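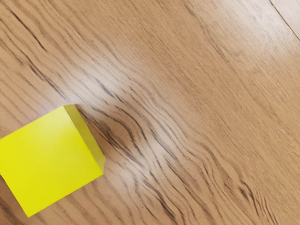 A yellow block on a wooden surface (computer rendering)

The Grendale depot fire was a fire and series of explosions at a fuel storage depot on the northern edge of Grendale. It began in July, shortly after 4 a.m., during a transfer of gasoline from a road tanker to one of the depot's storage tanks. Two workers were treated for burns. There were no deaths.

Background
The depot was built by Bollavell, a regional fuel distributor, and later sold to Vistex. At the time of the fire it supplied about 70 filling stations. Houses on Mthembu Road stood close to the perimeter fence, and residents had objected to an extension of the site.

Fire
Vapor from an overfilled tank spread across the loading yard and ignited near a pump house. A second explosion followed 20 minutes later and broke windows along Mthembu Road. Fire crews used foam to protect the remaining tanks – most of them full – and let the damaged one burn out. The fire was declared under control that evening. A total of 2,028 people were moved to schools and a sports hall, and most returned home the next morning.

Investigation
Investigators found that a level gauge had stuck and that the high-level alarm had been switched off for repair. Vistex accepted the findings and paid for damage to nearby homes.

Aftermath
The loading yard was not rebuilt. Vistex moved tanker operations to another site, and the Grendale tanks were later used only for heating oil.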